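**Topic: Printed phone boxes for the shop window – how do you keep the edges clean?**

**boonsong_k** wrote (02/10/2019):

Hello all. I am preparing display boxes for a small shop, Birkar. The boxes will stand empty in the window, so only the printed face matters. The order is 200 pieces, and I have finished 22. My problem is the white border. When I trim, it becomes wider on one side and the eye goes to it at once.

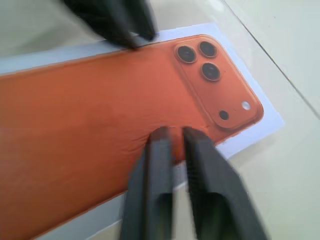
**Wirnska Paper and Packaging Club – Members' Workshop**

The orange is very strong against white paper, so a small mistake looks big. Do you cut the white away completely, or do you leave it on purpose? The customer did not say.

Thank you in advance,
Boonsong Kongkaew

---

**foldline** wrote:

Leave it. A border of the same width on all sides looks intended, and you have some place for your fingers when you glue. I did a job like this for Tamiru in July and I left the white everywhere.

---

**greyboard22** wrote:

I don't agree with foldline. In a shop window the light comes from the side, and a white border shines more than the print. I would cut exactly on the dark outline around the phone shape. The rounded corner is slow work, but with a new blade it is possible.

---

**foldline** wrote:

Possible for one box, yes. For 200 I wish you good luck with the corners.

---

**boonsong_k** wrote:

Thank you both. I put finished ones on the table to compare. 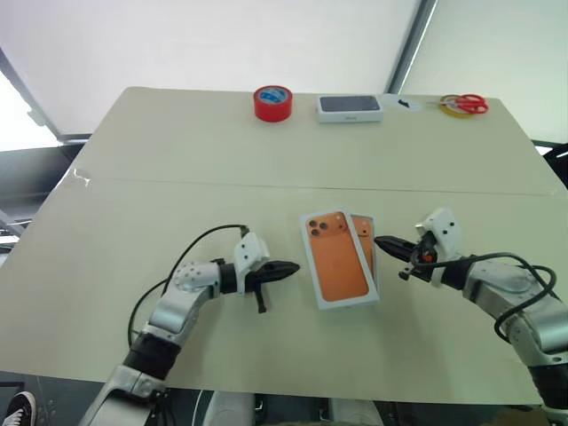
Glue is my second question. I use Brelent paper glue and it makes the sheet wavy if I put too much, so I started to fix the face with tape first and glue only the middle. I keep two rolls near me, the red and the yellow, and the red one is easier to remove. The scissors with red handles are only for tape, I never use them on the print. Looking at the orange boxes standing there with the white around the phone, I begin to like the border. What do you think?

---

**greyboard22** wrote:

From this distance the border is fine, I admit it. But please ask the customer before you make the rest. And change the glue – double-sided film costs more, but the paper stays flat.

---

**marlow_p** wrote:

Film is not forgiving. If you place it crooked you lose the sheet. I would stay with the glue and use a small roller, then put a heavy book on it for the night.

---

**boonsong_k** wrote:

I will try the roller on two boxes and the film on two others. Birkar answered me this morning: white border is accepted, if it is equal on all sides.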